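My hairbrush, and the drawer where it lives

2021-07-05

I wanted to write this week about the train trip, but on Saturday I started to clean the bathroom drawer and after that I had no energy for trains. So it will be a post about brushes and combs. My apologies to Remo, who is waiting for the trip.

The drawer is the top one, under the sink. In our apartment in Vikstead everything small goes into this drawer: hair ties, the nail scissors, soap from hotels, a key which opens I do not know what. I took all of it out and put it on a towel on the floor. I found five combs. I use one of them. The others I have carried with me through two apartments, and I think one still comes from my student time, when I had much shorter hair and no need of a comb at all.

My hair now is long and thick, and it catches on everything. For many years I brushed it in the wrong way, from the top down, quickly, in the morning when I was already late. My neighbor Katherine Pacheco saw me do this once before we went to a wedding and she took the brush out of my hand. She said to start at the ends, hold the hair above with the other hand, and go up little by little. It takes me nearly 12 minutes when I do it properly. I do it properly on Sundays.

What I did not do for a long time was to wash the brush. In my parents' house I don't remember that anyone washed a brush, we only pulled the hair out. When I looked well at mine on Saturday, there was gray dust between the bristles, near the base, like you find behind a closet. I was a little ashamed.

So I cleaned it like this. First I pulled out the hair, and for the hair that sits very deep I used the tail of one of the old combs, moving it under the hair and lifting. It goes slowly. Then I filled the sink with a bit of warm water, only two fingers deep, and some drops of shampoo. A paddle brush with a cushion should not lie under water, so I held it with the bristles down and moved it in the water like I was painting. An old toothbrush helps for the dust between the rows. After that I rinsed it, shook it over the bathtub and left it on a towel with the bristles down until the next day.

My friend Abbas Nikzad washes his brushes in the dishwasher. I am not ready for this.
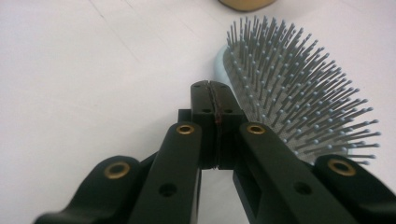
I like a paddle brush more than a round one. With the round one I once made such a knot near my ear that I had to call my sister, and she laughed on the phone for a long time before she gave any advice. A flat brush forgives more. It also lies quietly in a drawer and does not roll to the back.

For the drawer itself I bought two trays from the Flumoda shop near the station. I had measured the width but forgot to measure the height, and on the first try the drawer did not close. I exchanged them on Sunday for the low ones. The left tray is for the brush and the comb, and the right one is for hair ties and pins. The hotel soap went to the guest toilet. Four combs went away, except that one I kept for cleaning, so it is three.

The key is still on the edge of the sink. If somebody who visited us in the last years is missing a small key with a round head, please write to me. Jamshid, I already asked you, and I will ask you again, because you are the one who always loses them.

Next time I will write about the trains.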